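4.2 Das Bett als Ablage: Wo die Zwischenwäsche tagsüber liegt

Jetzt komme ich zu dem Teil der Auswertung, auf den ich mich am meisten gefreut hatte (und der mir dann am meisten Arbeit gemacht hat). In Abschnitt 4.1 ging es um den Stuhl, den ja wirklich jeder kennt, der schon einmal in einem deutschen Schlafzimmer gestanden hat. Zwischenwäsche nenne ich weiterhin alles, was getragen ist, aber noch nicht in die Wäsche soll: der Pullover vom Vortag, die Jeans, die Strickjacke für abends. Der Stuhl ist für diese Sachen die Standardlösung, das Bett die Ausweichlösung, und genau deshalb ist es interessant!

Insgesamt habe ich in Iltholm 120 Tagebucheinträge gesammelt, in denen das Bett als Ablage vorkommt. Beim ersten Lesen dachte ich, die Leute beschreiben alle denselben Vorgang: ausziehen, hinwerfen, fertig. Beim zweiten Lesen fiel mir auf, wie oft das Wort »kurz« auftaucht. Man legt etwas kurz aufs Bett, man lässt es kurz da liegen, man wollte es nur kurz auslüften. Dieses »kurz« kann sich ganz schön ziehen. In einem Haushalt wanderte eine Strickjacke bis zu acht Tage lang jeden Abend vom Bett auf den Teppich und jeden Morgen wieder zurück aufs Bett, und die Teilnehmerin schrieb am Ende trocken daneben: »Lüftet noch.«

Ich habe die Einträge danach sortiert, was mit dem Kleidungsstück abends passiert, wenn das Bett wieder zum Schlafen gebraucht wird. Diese Räumung, wie ich sie nenne, ist der Moment, in dem eine Entscheidung fällig wird, und die meisten Menschen vertagen sie. Sie tragen den Stapel auf den Stuhl, und am nächsten Morgen geht es von vorne los. Wer keinen Stuhl hat, nimmt die Fensterbank, den Wäscheständer oder den Boden auf der eigenen Bettseite. Schränke kommen fast gar nicht vor. Getragenes zu frischen Sachen zu hängen, empfinden viele als unangenehm, auch wenn sie selbst sagen, dass es keinen vernünftigen Grund dafür gibt – so etwas lernt man offenbar zu Hause und wird es nie wieder los.

Pin-yu Yau hat für die Vundard-Studie einen Begriff vorgeschlagen, den ich gern übernehme: die Lesbarkeit der Ablage. Gemeint ist, ob man einem Kleidungsstück noch ansieht, in welchem Zustand es ist, also frisch, getragen oder reif für die Maschine. Gefaltete Sachen lesen sich als frisch. Zerknüllte Sachen lesen sich als schmutzig. Ausgebreitete Sachen liegen irgendwo dazwischen, und über sie wird in Paarhaushalten am häufigsten gestritten, weil der eine ein ausgebreitetes Hemd für »gehört noch gefaltet« hält und die andere für »kann weg«. In fünf Interviews kam es genau deswegen zu einer kleinen Diskussion, während mein Aufnahmegerät lief. Eine davon, am 18.12.21, dauerte länger als das eigentliche Interview, und ich habe mich nicht getraut, sie zu unterbrechen.

Demchenko hat gegen die Idee der Lesbarkeit eingewandt, dass sie zu viel Absicht unterstellt. Wer müde ist, breitet nichts aus, um jemandem etwas mitzuteilen. Das stimmt schon, und in meinem Material gibt es genug Abende, an denen überhaupt niemand irgendetwas mitteilen wollte. Gelesen wird die Ablage trotzdem, und zwar von allen, die später ins Zimmer kommen. Die Frage nach der Absicht lasse ich in diesem Abschnitt deshalb offen und komme im Zusammenhang mit den Huvus-Protokollen darauf zurück.

Bleibt noch die Sache mit den Farben, nach der ich ursprünglich gar nicht gefragt hatte. Mehrere Teilnehmende haben von sich aus erzählt, dass Helles auf hellem Bettzeug leicht übersehen wird, beim Aufschütteln unter die Decke gerät und dann erst beim Bettenbeziehen wieder auftaucht. Socken trifft es natürlich am schlimmsten.

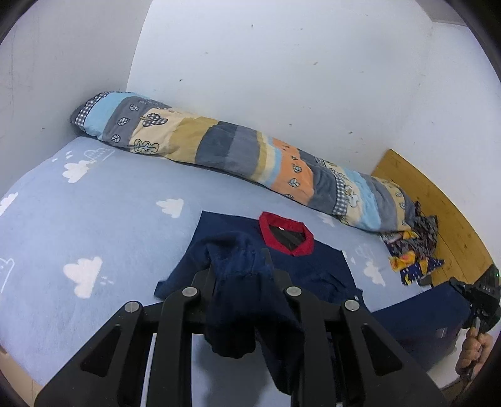
Für die Räumung am Abend spielt der Kontrast zwischen Kleidung und Bettwäsche eine größere Rolle, als ich in April vermutet hatte, als ich den Leitfaden schrieb. Was sich deutlich abhebt, wird zuerst weggenommen und oft auch zuerst kommentiert. Wie deutlich so ein Unterschied ausfallen kann, zeigt Abbildung 5 mit dem dunklen Marineblau auf dem blassblauen Laken, und der rote Kragen setzt noch eins drauf. Ein solches Teil verschwindet beim Aufschütteln kaum unbemerkt. Bei Ton-in-Ton-Kombinationen sieht das anders aus, und ich würde in einer Folgestudie auf jeden Fall die Farbe der Bettwäsche mit abfragen – im Tagebuch reicht dafür eine zusätzliche Spalte.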